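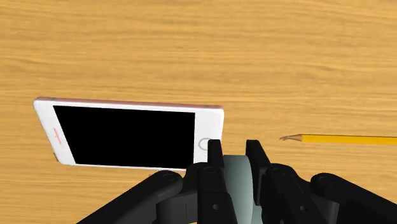
Our running club in Peltstead has a new coach, and I want to write some words about the old one. Tiburcio Esquivel trained us for six years, and in December he told us by a short message that he will stop. There was no fight, he only wanted his evenings back.

I was angry for two weeks, I must say. He had promised to prepare me for my first race of 30 kilometers – now I had to make the plan alone. I made it badly and I got a sore knee.

The new coach is more strict. We run hills every Thursday and she writes down all our times. I am faster now, but I still miss his bad jokes at the warm-up.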